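Ticket 3000-56: left gripper stalls on soft items, bowl-clearing task
Status: open
Reported by: Maarja Raudsepp
Assigned to: Amado Dalisay

Symptom: on the Gilora kitchen routine, the left gripper closes on a piece of bread in a bowl, reports contact, then times out. Arm holds position until operator reset. Firm items pass.

Log excerpt:
grip_L close cmd, force limit 2
grip_L contact true
grip_L settle timeout 600 ms

Dalisay: Bread keeps compressing after contact, so the position reading never settles inside the window. Raised the window from 600 to 3,000 ms. Timeout gone, but the bread came out dented.

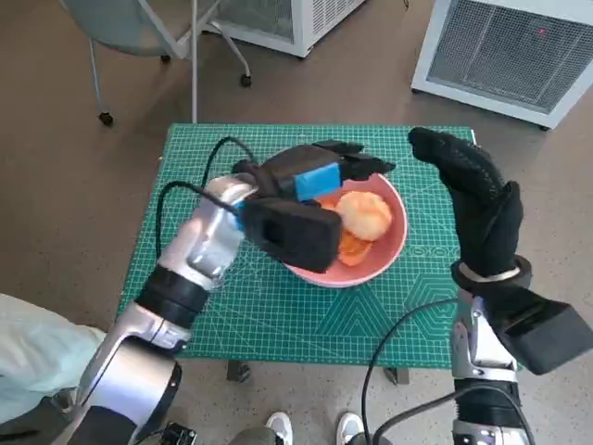 Raudsepp: Dented is a fail for table clearing if the food is going back in the fridge. Please restore 600 and look at the force limit instead.

Dalisay: Restored. Limit now 1. Bread survives, slips on one lift in four. Cable slack at the wrist checked, no snag.

Paulauskas: Customer asked again whether this can run unattended. My answer is no. Plates and cups, maybe. Leftovers still need a person in the room.

Next: repeat with limit 1 and slower lift. Dalisay to attach logs.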